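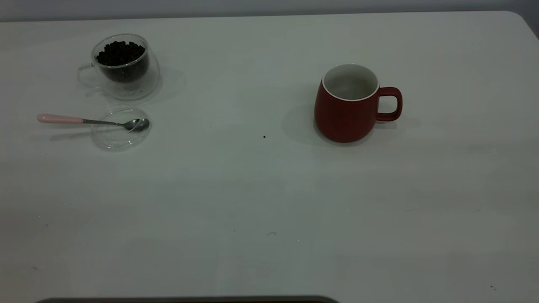 How many demonstrations does a person need to record before a robot picks up a task like this? Fewer than most people guess, as long as the person driving is consistent and willing to throw out the bad ones.

25 July 2026
By Humaira Ansari

Start with the number, let it sit. 3,643 recorded demonstrations at Dondcombe so far, all by hand, all through the Skellow controllers. Pause. Then the fun part — the coffee set is only 546 of those, and it's the one everybody asks me about!

Explain teleoperation quickly. You hold the controllers, the arm copies you, every motion is saved along with what the cameras saw. Ask who here has taught a kid to pour. Same patience, same urge to grab the thing and do it yourself.

Spoon story goes here. My first week I scooped like I do at home, fast, with a flick at the end. Vivek played it back at half speed and I couldn't stop laughing. A flick looks great to a person and teaches the arm to throw beans. So: slow in, level out, travel, tip.
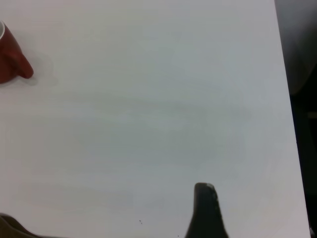 Next point is the approach. New operators go straight at the handle in one swoop, and I love the confidence, but it leaves the model with one way in. We ask for varied starts — high, low, off to one side — and a short settle before the fingers close. Vivek Agarwal wrote that rule up for the Birkcombe group and it's on their wall now.

Keep the mistakes section short. 114 takes thrown out of the coffee set, mostly hesitation. A recovery is worth keeping if it's clean. I get very excited about recoveries, so watch the clock.

Mention October, when we start two-arm sessions with 11 new operators. Sign-up is with Sisodia, slide has the address. Then questions.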